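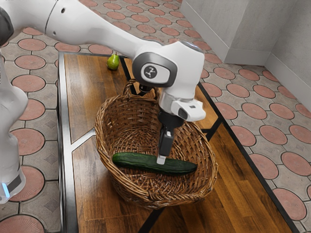 各位列表成员：

关于家务整理类作业能否交由机器完成，本工作组已于上一轮讨论中收到多份意见，现就其中较为集中的问题作统一答复。本组目前的评估以厨房与餐桌区域的收纳为主，全部任务先在仿真环境中进行，再决定是否转入实体测试。以蔬果入篮一项为例，白色机械臂须将夹爪伸入带提手的编织篮内，对准横卧其中的黄瓜，而桌面上另有一只直立的青梨。篮口有边沿，上方又有提手，夹爪的进入角度因此受到限制；黄瓜细长而表面光滑，夹持点偏离中部时容易转动。此类作业在人手中不过片刻之事，用作评估题目却能同时涉及避让、定位和夹持力三个方面，本组认为有继续保留的必要。

署名：家务作业评估工作组秘书处
日期：2025年10月

以下先引述来信，再逐项答复。

> 秘书处：
>
> 我方阅读了四月份发出的评估说明，有几点不明之处，希望在列表中公开答复。
>
> 第一，说明中称“收纳类任务已具备初步可行性”。这一措辞在我方内部引起不同理解。负责养老设施后勤的同事认为，既然已有初步可行性，明年即可安排试用；负责设备采购的同事则认为，仿真结果不足以支持任何采购决定。请明确该表述的适用范围。
>
> 第二，任务成功的判定标准似乎只看物品最终是否位于指定容器之内。若物品在过程中受到挤压、容器被推离原位，或邻近物品被碰倒，是否仍记为成功？对于实际使用者而言，一只被推到桌边的篮子与一次失败并无多大区别。
>
> 第三，Pallenside 厂区希望将同一套方法用于零件分拣工位。厨房任务与车间任务可否共用一份评分表，请一并说明。
>
> 第四，此前提到的 Omus 任务集是否对列表成员开放，开放时附带哪些材料？

一、关于“初步可行性”的含义

该表述仅指在给定的仿真条件下，控制程序能够在规定时限内完成任务，并且结果可以重复。它不涉及实体设备的可靠性，也不构成对任何产品的推荐。本轮共设96个任务，每个任务重复运行20次，初始位置在限定范围内随机变化，另有部分运行用于核对时限与碰撞记录，有效记录合计2,272条。复核期间剔除的记录均已注明原因，可在附表中查阅。

就目前结果看，物品形状规整、容器敞口较大、周围无遮挡的任务表现稳定；容器带有提手、盖板或柔性边沿的任务，表现明显较差。因此，本组对“机器现在能否承担家务”的总体意见是：在布置固定、物品种类有限、有人员在场的条件下，个别环节可以考虑试用；作为完整的家务流程，尚不具备条件。来信所述明年安排试用的设想，建议暂缓，待实体测试结果公布后再行讨论。

二、关于成功判定标准

来信意见合理，本组予以采纳。自下一轮起，判定结果分为3级：完成、有瑕疵完成、未完成。物品到达指定位置，但容器位移超出允许范围，或邻近物品受到碰触的，一律记为有瑕疵完成，不得并入完成一级统计。容器倾覆、物品落地的，记为未完成。

挤压损伤的判定较为困难。仿真中的蔬果为刚性模型，夹持力可以记录，但不能据此推断表皮是否受损。本组拟先公布夹持力数据，不作损伤判定，待实体测试时另行补充。各单位如引用现有数据，请勿将夹持力低于某一数值等同于“不损伤”。

三、关于车间任务

厨房与车间任务在动作上多有相近之处，在要求上差异较大。分拣工位的物品种类固定，节拍明确，光照可控，允许加装定位夹具；家庭环境则基本不具备上述条件。反过来，家庭作业对速度要求较低，偶有停顿并无大碍，而工位停顿会直接影响上下游。

因此，本组不建议共用评分表。Pallenside 厂区可沿用任务描述格式和记录格式，评分部分请按工位实际另行制定，至少应包括节拍、连续运行时长和人工介入次数。Murakami 试验间曾就连续运行的记录方法提交过一份草案，内容较为完整，可作参考。草案中关于人工介入的定义偏宽，将远程确认与现场搬正物品归为同类，使用前宜加以区分。

四、关于 Omus 任务集

Omus 任务集对列表成员开放，随附场景文件、初始位置参数和记录格式说明，不附控制程序。申请单位须说明用途，并同意在公开引用时注明版本。此前以 Branari 为代号分发的旧版任务集已停止维护，其中部分容器的碰撞模型与外观模型不一致，夹爪可能在外观上未接触篮沿时即被记为碰撞。仍在使用旧版的单位，请尽快更换，旧版结果不应与新版结果并列比较。

五、其他事项

有成员建议在评估中增加叠衣、擦拭台面和餐具归位。餐具归位已列入下一轮。叠衣涉及柔性物体，现有仿真工具的误差尚未评估，暂不列入。擦拭台面一项，本组对如何判定洁净程度仍有分歧，欢迎已有判定办法的单位提供书面材料。

对本答复有不同意见的，请直接回复至列表，并在标题中注明所涉条目编号。附件请使用纯文本或表格格式，视频材料请另行联系秘书处安排传送，勿直接发送至列表。

家务作业评估工作组秘书处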